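Overbooking and walk costs at small regional properties
Speaker notes, July session, second slot after morning tea
Delia Jitaru

Slide 1 - Title
Introduce self. Revenue side, not front office. Credit Bořivoj Sokol for the no-show data and most of the cleaning scripts. Questions held to the end except for definitions.

Slide 2 - Scope
Independent hotels and motels with fewer than 80 keys, outside capital cities. Main case is the Pennington, 58 rooms, one restaurant, no sister property in town. Leisure demand at weekends, contractors and government travellers midweek. No airline crew contract, no long-stay block.
Say early: the published overbooking models assume several hundred rooms and a nearby hotel that can take the overflow. Neither holds in this case.

Slide 3 - Definitions
No-show: guaranteed booking, guest does not arrive, no contact before night audit.
Late cancel: contact received inside the penalty window. Counted separately. Many properties code both as no-show, and the rates are then not comparable.
Walk: guest with a valid booking sent to another property at our cost.
Spoilage: room unsold on a night we turned business away.
Pause on spoilage. The property system does not record it. It has to be reconstructed from refused enquiries and closed-out channel dates.

Slide 4 - Data
604 nights from the Pennington's system, exported through Navex. Excluded: nights with rooms out of order for the bathroom refurbishment, and the show weekend, when prepayment rules were different.
388 of those nights reached the threshold where overbooking was a live decision. Everything from here on refers to those nights only.
Segment codes before the Navex migration were unreliable. Bořivoj recoded them by hand from rate plan and booking source. If anybody asks about error in the recoding, the honest position is that we checked a sample and did not check the whole file.

Slide 5 - Arrival behaviour by segment
Read the axis labels aloud, they are small.
Contractors on company accounts are the least predictable group. Bookings get made for a crew and the crew changes. Prepaid leisure is close to flat. Direct bookings by phone sit in between and move with the weather.
Do not get drawn into the weather. There is a backup slide but it is weak.

Slide 6 - Cost of a walk
Components: room at the other property, transport, the call, refund of any deposit, goodwill credit. In a town with limited stock the replacement room is often at a higher rate than the one we sold, and on a peak Saturday it may be in the next town. Transport then stops being a taxi fare and becomes a staff member off the desk.
The cost curve is therefore stepped. The first walk is tolerable, the second uses up the last nearby room, and the one after that has nowhere to go before midnight. Standard formula treats unit cost as constant. This is the main technical point of the talk - slow down here.

Slide 7 - Decision rule
Set the limit by segment mix on the night, then cap it at 3 rooms regardless of what the model returns. The cap comes from the stepped curve and from a weekly phone call to the neighbouring motels asking what they could hold.
Limit is reviewed at midday and again at 4 pm. After 4 pm it only moves down.

Slide 8 - Implementation
Iria handles the channel side and accepts a ceiling per room type. It does not accept a ceiling per segment, so the segment calculation is done in a spreadsheet and keyed in. Ten minutes a day for the duty manager.
Skelline was trialled for the same job. It forecast well enough but pushed updates overnight only, too late for the 4 pm review.
Accessible rooms are excluded from the pool completely. State this even if running short of time.

Slide 9 - Limitations
One property. One market. No control period. Walk costs entered by desk staff after the event and probably understated. Guests who were walked were not followed up, so lifetime value is missing from the cost side.

Slide 10 - Next steps
Second property to be added once its booking sources are coded consistently. Spreadsheet available on request, formulas unlocked.

Slide 11 - Questions
Leave up during discussion.

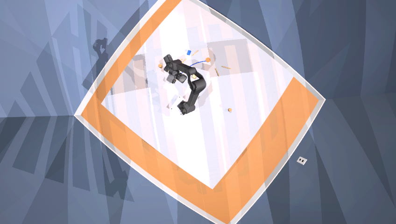

Rendered platform, white with orange border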